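Small savers are paying for the free account

My bank sent me a letter in April to say that my checking account would stay free. It took two pages to do it. On the second page, under a heading about improvements to our service, it said that the rate on the savings account linked to it would be reviewed from time to time, and that the minimum balance for earning any interest at all was going up to $600.

I have banked with Onar for a long time and have no special complaint about them. Drelum did the same thing the month before, and Skarko has had a minimum for years. My point is that the word "free" is doing a lot of work in these letters, and customers should stop accepting it at face value.

A bank has to pay for its branches, its staff and its computers. It can charge you a fee, or it can pay you less on the money you leave with it. The second way is easier because no line on the statement says what it cost you. A monthly fee of $10 makes people angry and sends some of them across the street. A low rate on savings mostly goes unnoticed, and the people who do notice tend to have enough money to move it somewhere better.

That leaves everyone else. Someone with $600 set aside for a car repair isn't going to spend a Saturday comparing rates. Someone with $50 less than that now earns nothing, and the bank has the use of the money all the same. 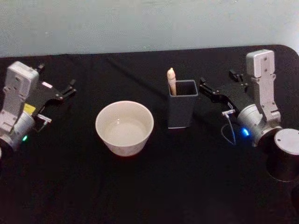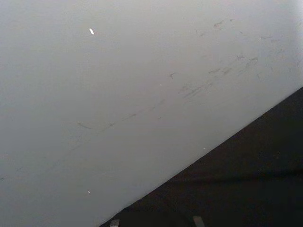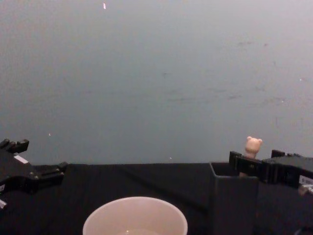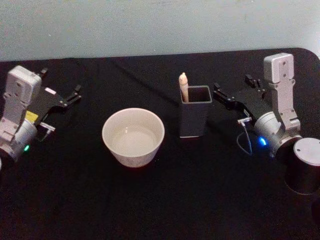 I put this to Wafula Gachanja, who ran a branch for Mwaipopo before he retired and who disagrees with me on most things. His view is that small accounts cost more to run than they bring in, and that a minimum is the fair way to deal with it. If the bank paid interest on every balance, he said, it would have to bring back the fees, and the same people I worry about would be worse off.

He may be right about the arithmetic. I can't check it, and neither can any other customer, which is part of the trouble. If an account costs a certain amount to keep open, I would like the bank to print that amount and let me decide whether I want to pay it. I pay a posted price for a haircut and for a gallon of milk. I don't see why a place that deals in nothing but numbers should be unable to give me this one.

The other argument I hear is that customers like free accounts and would leave if they were charged. I believe that. People also like not being asked to pay for parking, and the cost of the parking lot ends up in the groceries. Liking something is a poor reason to keep its price out of sight.

There is a fairly simple fix. Once a year the bank should send each customer a single figure: what your balance earned with us, set beside what it would have earned at the best rate we offer. I did that sum for myself at the kitchen table and the gap came to $179. That won't ruin me. It is still more than I would have paid in fees at $10 a month, and I had been telling people for years that my banking cost me nothing.

The banks already have these numbers. They know every balance on every day, and they know every rate they have paid. Putting one more line on the January statement would take some programming and a little ink. Some customers would throw it away unread – most of us do that with the whole envelope – but the ones who read it would be able to ask a sensible question at the counter.

I would go further and drop the minimum too. If a bank will take a deposit of $50, it should pay something on $50, even if the something is pennies.

I wrote to Onar with both suggestions. The reply thanked me for my loyalty and enclosed a leaflet about the free checking account.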